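Skadeck夹爪实验室参观记：两种夹爪、三台手臂和一下午的仿真

四月里我跟着公司采购组去了一趟Skadeck的测试中心。我们在包装线上用了几年真空吸盘，今年要增加一批不适合吸取的零件，需要换成平行夹爪或者角度式夹爪。对方同意开放一个上午和一个下午，让我们把候选型号都试一遍。下面按参观顺序记录，供没有去的同事参考。

到达和安排

测试中心在一座旧厂房的二层，一层是机加工，楼梯口能闻到切削液的味道。接待我们的是Yupin Meesuk，她负责客户测试的排期。签完保密文件，每人领一双防砸鞋套和一副护目镜。手机可以带进去，但机加工区不能拍照。

同去的除了我们两个人，还有另一家公司的Valdir Lins和Odair Lins。他们是做铸件去毛刺的，关心的问题和我们不太一样，主要问夹持力和粉尘防护。上午大家一起听介绍，十点以后分开测试，下午又合到一起看仿真。

带队的工程师叫Nipon Petchrat，说话不快，介绍产品时基本不看幻灯片，直接把夹爪拆开放在桌上讲。他先讲传动，再讲手指的安装方式，最后讲控制器。介绍用了不到一个小时，提问的时间比介绍长。

候选的两种夹爪

第一种是Prustard，电动平行夹爪，两根手指在直线导轨上同步移动，行程100毫米。第二种是Pumenon，角度式，手指绕根部转动，张开以后成一个斜角，合拢时指尖先接近。两种都可以装在同一种法兰上，换装时拧四颗螺丝，再接一根电缆。

Prustard的好处是指面始终平行，夹方形零件时接触面稳定，程序里只需要给一个开口宽度。缺点是壳体宽，在料箱里靠边取件时容易碰箱壁。我们带去的料箱是现场在用的那种，最靠边的一排零件，Prustard要斜着进去才够得到，手臂的姿态就比较别扭。

Pumenon壳体窄一些，指尖细，靠边取件方便。但是手指转动的时候，指尖的高度也在变，张得越开，指尖离法兰越近。取薄零件时必须把这个高度差算进去，否则合拢的过程中指尖会往下顶。Nipon说控制器里有补偿功能，手指转动时手臂跟着抬，我们试的时候打开了这个功能，动作确实平顺一些，节拍会慢一点。

上午的实测

实测用的是我们自己带去的零件，装了一箱，有铝壳、塑料端盖和一种带弧面的橡胶件。规则是每种零件每个夹爪抓20次，由同一台手臂执行，抓取点由相机给出，不做人工修正。

铝壳没有什么可说的，两种夹爪都全部抓起，放下的位置偏差也都在我们的要求以内。

塑料端盖上差别比较明显。Prustard掉了一次，是在提起以后转腕的时候掉的。Pumenon掉了三次，都是指尖没有夹到中间，端盖转了一个角度滑出去。Odair在旁边看，建议把指尖的衬垫换成带浅槽的。Skadeck正好有现成的，换上以后又抓了一组，没有再掉。这个结果我记下来了，但衬垫的寿命没有数据，现场的人也没有给数字。

橡胶件两种夹爪都不理想。力小了夹不稳，力大了会变形，变形以后相机量出来的中心和实际中心对不上。这种零件我们倾向于继续用吸盘，或者另外做仿形手指。

测试用的手臂一共有三台，负载不同，控制器是同一个系列。我们主要用中间那一台。它带Prustard的时候，腕部的负载余量够用，加上我们的零件和相机支架也没有报警。小的那一台带Prustard再加相机就有些勉强，加速度要往下调。Valdir他们用的是最大的那台，铸件重，没有别的选择。

相机和控制器

相机的安装方式讨论了比较长的时间。现场有两种方案，一种固定在工位上方，一种装在腕部随手臂走。固定的视野大，标定一次可以用很久，但是手臂伸进料箱时会挡住相机，最后一段只能靠之前拍的位置。装在腕部的能一直看到手指附近，代价是电缆要跟着转，而且每次换夹爪都要重新确认相机和手指的相对位置。

控制器方面，Skadeck用的是自己的软件，界面比我们现在用的简单，夹爪开口、力和速度在同一页上。报警信息写得清楚，这一点我们维修班应该会喜欢。不足的地方是和我们产线的通信协议要另外买模块，报价单上单独列了一项，455，币种和是否含税还要再确认。

午饭

食堂在一层后面，自助。和我们坐一桌的Genivaldo Evangelista做现场安装，去年在Guimarães那边的一个项目上装过Pumenon。他提到的几件事比介绍材料有用：电缆的固定点要离法兰远一点，不然转腕几个月以后接头会松；手指根部的螺丝出厂时没有涂螺纹胶，要自己涂；停机过夜以后第一次回零要用慢速。我问他两种夹爪更愿意装哪一种，他说看零件，没有多讲。

下午：仿真环境

下午两点以后转到三层的办公区看仿真。Skadeck的做法是先在仿真里把夹爪、手臂和腕部相机都搭出来，确认相机看得见手指和零件，再到实物上试。他们认为这样可以省掉大部分改支架的时间。

仿真的渲染比较朴素，可以只出灰度。Nipon的解释是，他们的检测算法本来就用灰度图，颜色对这一步没有帮助。房间也只是一个简单的房间，有墙、地面和窗，主要用来给背景和光线。

我们看的第一项是手指张开以后对视野的占用。两根手指从掌板两侧斜着伸出来，往中间靠，中间留出的空当很宽，还没有放零件进去。掌板占了画面下部的很大一块，几乎从左到右铺满，这一点在讨论腕部相机的时候要考虑进去，能留给零件的区域只有手指之间和它们上方的部分。手指边上的浅色条在深色背景前很显眼，左右两根都能看清走向。Valdir问能不能拿这条浅色边来做手指位置的校验，Nipon说可以试，前提是现场的光线和背景不要太接近这个亮度。
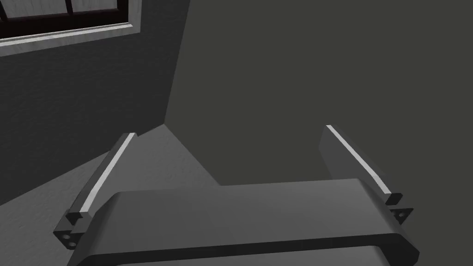

零件放进去以后

接着在仿真里放入我们的铝壳模型。模型是提前一周发过去的，格式没有问题，尺寸也对。放在两指之间时，铝壳的上半部分相机看得很清楚，下半部分被掌板挡住。端盖比较扁，挡得更多，只能看到一条边。

Nipon把相机支架抬高了27毫米，再看一遍，端盖露出来的部分大约多了一半，但是支架抬高以后在料箱里又多了一处可能碰撞的地方。来回调了几次，最后的折中是支架抬高一些，同时把相机往前倾。这个方案当场保存下来，文件会随测试记录一起发给我们。

之后又试了不同的光照方向。光从窗一侧进来时，背光的那根手指侧面比较暗，和远处的墙不太分得开。我们车间的窗在料箱左边，情况类似，上午有太阳的时候影响更大。Yupin建议在工位上加一块遮光板，成本不高，也不影响人工补料。

碰撞检查是自动跑的。料箱四个角里，Prustard有两个角报碰撞，Pumenon一个都没有报，和上午在实物上看到的一致。不过仿真里的料箱是标准尺寸，我们用旧的箱子有几只已经变形，这部分仿真反映不出来。

我问了一句仿真和实物的夹持结果差多少。回答是刚性零件比较接近，软的零件不要拿仿真当依据。橡胶件因此没有放进去做。

Valdir和Odair那边的结论

他们的铸件形状不规则，两种标准手指都不合适，Skadeck会另外做一套。粉尘防护的等级满足他们的要求，但是导轨的清理周期要到现场才能定。Odair对Prustard的夹持力满意，对外壳的缝不太满意，担心金属粉末进去，提出要加一个护套。对方记下来了，没有当场答应。

我们的初步意见

铝壳和端盖用Pumenon，配带槽的衬垫，手臂选中间那一台。Prustard的抓取更稳，但我们的料箱改不了，靠边的一排取不到就要人工补，这一条比较关键。橡胶件暂时不动。

相机装腕部，支架按下午保存的方案做。遮光板由我们自己加工。

还没有解决的问题：
衬垫的更换周期，对方答应去问已经在用的客户。
通信模块的报价和交期。
补偿功能打开以后的节拍，要用我们的实际路径再算一遍。
变形料箱怎么处理，需要和仓库商量是换掉还是挑出来。

交通方面，测试中心门口停车位少，建议坐班车到厂区南门再走进去。鞋套尺码偏小，脚大的同事最好自己带安全鞋。参观要提前两周和Yupin联系，要测的零件和料箱可以先寄过去，模型文件也请一并发给她。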